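The Plukari Winter Card Box
Boxed set of 18 reprinted holiday cards, with envelopes
$40

Well, it's finally in the shop! If you've been reading my blog posts on old magazine and greeting card art, you know how long I've been going on about Radoslava Kratochvíl, who drew winter cards for the Gajdoš printing house in Pustton between the wars and then more or less dropped out of sight. Her cards turn up in flea market shoeboxes with the corners chewed off, usually filed under "cats" or "misc. snow." I've been buying them for years, and this box is the best of what I have.

The drawings are funny in a slightly chilly way. There's a family of owls having a very stiff dinner party. There's a snowman who has clearly been invited indoors and is trying to be polite about the stove. My own favorite is the New Year baby riding into town on a goose while the old year, a skinny gentleman in galoshes, argues with the ticket man at the station (look at the ticket man's mustache, it's two strokes of the pen and it's perfect).

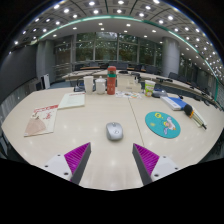
Most of the cards were printed in only 2 colors, a brick red and a soft blue-black, and I wanted to keep that. So I didn't brighten anything or scrub the paper tone down to white. Where a card had a coffee ring or somebody's grocery list across the sky I did clean it up, but if the red was a hair out of line on the original it's a hair out of line on yours. I like it that way! The wobble gives the owls a nervous look, and I think it suits them.

What's in the box

18 folded cards, one each of 18 designs, blank inside
18 cream envelopes with pointed flaps
A fold-out sheet with my notes on every drawing
A lidded box with the goose on the front

The cards are 6 inches on the long side, a bit bigger than the originals. I tried them at the old size first and lost too much of the fine line work, and my eyes are not what they were. The stock is uncoated and on the heavy side, so it takes fountain pen nicely. Gel pens need a minute to dry. Please don't ask me about markers.

The notes were translated by Lenka Pešek, who also caught that I'd been reading one of the captions wrong for years. I thought the bear was saying "Good health." He's asking who took his chair. It's a much better card now that I know — go look at the rabbit's face.

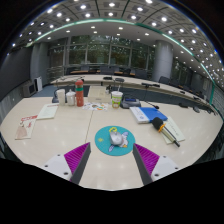 Round teal mouse pad with a cartoon character, a computer mouse on top and a handheld microphone to the right.

Ordering and shipping

I pack these myself at the Kinencombe shop and mail them in a stiff carton. Orders placed by Thursday, December 10, 2020 go out in the last mailing before the holidays. Anything later goes out in January, which is still a fine time to send a New Year card if you ask me (Kratochvíl drew three with the baby arriving late).

If a box reaches you with a crushed corner, send me a note and I'll replace it. I can't split a set or sell single cards, sorry! I do get asked, mostly about the snowman.

There's a spring box coming in April if I can find a clean copy of the one with the umbrella and the frogs. Mine has a tear right through the biggest frog. If you own one and would let me scan it, write to me through the contact page and I'll send you a free set of whatever's in stock.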